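手持ちグリッパによる両手操作データの収集と整理
知能システム演習 最終報告書
提出日:2024年12月13日
第3班

1. 目的
本演習では、模倣学習に使う操作データを自分たちで集め、学習に使える形に整えるところまでを行った。学習モデルの性能を競うことは課題に含まれていない。班のテーマは「細い棒状の物を扱う両手動作」とした。過去の班が扱った積み木やコップに比べ、細い棒はつかめる位置が限られ、画像の中でも背景にまぎれやすい。どの程度の質のデータが人の手で集められるのか、どの段階で使えないデータが出るのかを調べることを目的とした。

2. 機材
収集には手持ち式のグリッパを左右1台ずつ使用した。指先にはリブのついた青いパッドがついており、握りの開閉に合わせて2本の指が動く。グリッパにはカメラが取り付けられ、左右それぞれの映像が記録される。記録したファイルは研究室のサーバにある整理用ツールPrandarに登録し、ラベル付けもその上で行った。
操作する人は自分の手で物に触れず、必ずグリッパを介して動かす。補助の人が物の位置を直すのは、記録を止めている間だけとした。

3. 課題の設定
動作は次の4種類とした。

課題A 床に置いた棒を1本拾い、もう一方のグリッパに渡す
課題B 2本の棒をそろえて持ち上げる
課題C 立てた棒を別の位置に移す
課題D 棒を容器に入れる

それぞれの課題について、開始の状態と終了の状態を文章で決めた。たとえば課題Aの終了は「受け取った側が棒を保持し、渡した側の指が完全に開いている」とした。最初の版では「渡し終わったら終了」としか書いておらず、担当者によって記録を止めるタイミングがばらついたため、練習の2回目のあとに書き直した。課題Dについても、棒の先が容器の縁にかかったままの場合を成功とするかどうかで意見が分かれ、最終的に失敗として扱うことにした。

4. 収集の手順
収集は班員4名が交代で行った。1人が操作、1人が補助、1人が記録の開始と停止、残りの1人がメモを担当し、1セットが終わるごとに役割をずらした。全体で41セットを実施し、得られた試行は1,852件である。
場所は実験室のほか、家具のある部屋も使った。床に敷物がある場所とない場所の両方を含めるようにし、棒を置く向きもセットごとに変えた。照明は備え付けのものだけを使い、窓のある部屋では時間帯もメモに残した。
操作者には、試行の開始前に両方のグリッパを開いた状態で一度静止するよう求めた。この静止は後で左右の映像の時刻を合わせるときの目印になる。静止が短いと目印として使えないので、声に出して二つ数えてから動くことにした。

5. ラベル付け
各試行には、課題の種類、成否、操作者の番号、場所の番号をつけた。成否は操作した本人以外の2名が別々に判定し、食い違った場合は映像を見ながら話し合って決めた。判定が食い違った試行は69件あり、その多くは課題Bであった。2本のうち1本が途中でずれたとき、そろえて持ち上げたと言えるかどうかが映像だけでは決めにくかった。
失敗した試行も削除せず、失敗のラベルをつけて残した。失敗のあとにつかみ直して成功した試行には、別に「やり直しあり」の印をつけた。

6. 結果と考察
時刻合わせができずに除外した試行は53件であった。原因はほとんどが開始時の静止の不足で、前半のセットに集中している。声に出して数える決まりにしてからは大きく減った。この決まりを練習の段階で入れておくべきだった。 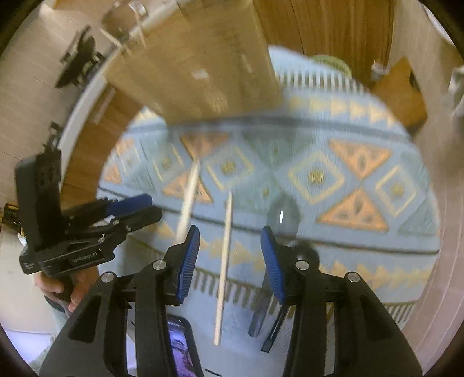 棒の見え方は敷物の柄によってかなり変わった。無地の床では棒の輪郭を追いやすいが、三角形やひし形の模様が並ぶ敷物の上では、棒の色が模様の色に近い部分で境目があいまいになる。手を速く動かすと背景がぶれ、この傾向はさらに強くなった。一方で、柄のある場所を避けて集めると、学習したモデルがそのような場所で動かなくなるおそれがある。班では柄のある敷物での試行も残し、場所の番号から後で分けて使えるようにした。
操作者による差も見られた。グリッパを大きく開いてから棒に近づく人と、近づきながら開く人がいて、同じ課題でも映像の様子がかなり違う。指導補助のチェスワフ・グラボフスカさん(Czesław Grabowska)からは、動作のばらつきを無理にそろえる必要はないが、誰がどの課題を何件行ったかの偏りは表にして残すように、という助言を受けた。集計すると課題Cの半分以上を1人が担当しており、交代の順番と課題の順番が重なっていたことが原因だった。
補助の人の手が映像に入り込む試行もあった。物に触れていなければそのまま使い、触れていれば除外する方針を考えたが、今回は印をつけるところまでにとどめた。

7. 今後の課題
1月に始まる後期の演習では、このデータを使って次の班が学習を行う予定である。引き継ぎにあたり、課題の定義、場所の番号と床の種類の対応表、「やり直しあり」の印の一覧をPrandarの共有フォルダに置いた。課題Cについては操作者を変えて追加の収集をすることが望ましい。棒の太さは1種類しか使っていないので、別の太さの棒でも同じ手順で集め、判定の基準がそのまま使えるか確かめる必要がある。

8. 分担
収集:全員
課題定義と手順書:班員1、班員3
ラベル付けの取りまとめ:班員2
集計と報告書:班員3、班員4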